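Budadard changes wash test for upholstery cloth

Textile testing firm Budadard has revised the method it uses to check upholstery cloth for shrinkage and colour loss. The new procedure applies to all samples received from September and replaces a version that had been in use for seven years.

Under the old method, a single piece of cloth was washed once at 40 degrees, dried flat and measured. The revised method calls for two pieces from each roll, one cut near the start and one near the end. Both are washed five times, with a full drying period between washes. Length and width are recorded after the first wash and again after the fifth.

The limit for shrinkage stays at 3 per cent in either direction. A roll now fails if either piece goes over the limit. Previously the laboratory could ask for a second test and report the average. 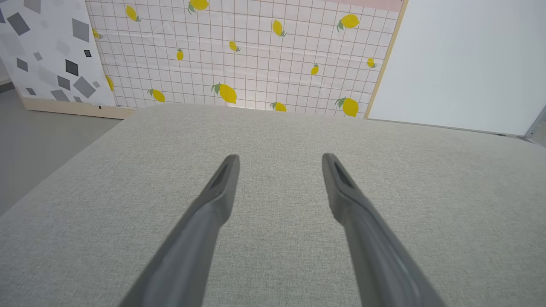 Lleucu Howells, who manages the laboratory, said the change followed a review of 137 test reports. In most of them the first wash accounted for nearly all of the shrinkage. Cloth with a high share of viscose behaved differently and went on losing length up to the fourth wash.

"A single wash was giving us a fair figure for polyester and a poor one for blends," Howells said. "Customers were cutting covers to the first figure and finding them tight after a year of cleaning."

Colour loss will still be judged by eye against a grey scale, under a standard lamp. The cloth must now rest for 12 hours at room conditions before it is judged. Rub testing is unchanged.

The longer procedure adds about 70 hours to the time needed for each roll. Budadard said reports would normally be sent out within nine working days, compared with five at present. The price of the basic test will not change until the spring, when all charges are due for review.

Reports issued under the old method remain valid for rolls already tested. Mills that want both sets of figures on one report, including those supplying the Toledo and Nemura ranges, should say so on the order form. Samples must be at least one metre long and the full width of the roll, with the warp direction marked on the back.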